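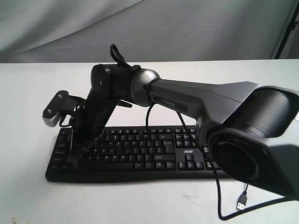
The Keyboard

Ritva Partanen bought the keyboard from a man in Drorinmont who was closing his office. It was a black Acer, full size, with a number pad she never used. He wanted 12 for it and she gave him the 12 without arguing. He wrapped the cord around it twice and put it in a grocery bag.

She took it home on the bus to Uvside and set it on the kitchen table. Her brother-in-law, Ayman, was there fixing the drain.

"You have a laptop," he said.

"The A sticks on the laptop."

"Then get the A fixed."

She didn't answer him. She had 200 pages of her mother's letters to type, and she had promised the family they would have them by March. Her mother had written in pencil, on both sides of the paper, and the pencil was going faint. Some of the letters had been folded so many times that the words in the creases were gone.

The first night she typed two pages. Her mother was writing from a boarding house in Norolden, room 1203, where the window would not close. She wrote about the price of coal and a girl down the hall named Marijke Van Acker who sang while she washed her stockings. Ritva had never heard of any Marijke. She typed the name and then sat there looking at the keys.
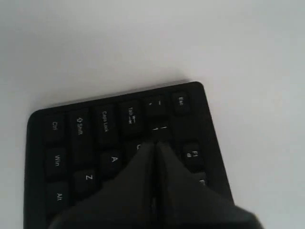
She had learned to type in school, on a machine with blank caps, and the teacher used to walk behind the rows with a ruler. Left little finger on the A. It still went there by itself. The same finger had to go up for the Q and down for the Z and out to the side for Shift, and by the end of an hour it ached. She hit Caps Lock by mistake and typed half a line before she noticed – MY DEAR SISTER, THE SOUP HERE IS – and then she left it that way for a minute, because it sounded like her mother when she was angry.

Ayman came back to look at the drain again. He dried his hands and read over her shoulder.

"Who's Marijke?"

"I don't know yet."

"Is she in the next one?"

Ritva turned over the stack. The next letter was dated only with the word Sunday, and the pencil was darker, as if her mother had found a new one. Marijke was in the second line. She had lost her job at the laundry and was sleeping on the floor of 1203 with a coat over her.

"She's in it," Ritva said.

He pulled out the other chair and sat down. She hit Enter twice to make a space and started the page.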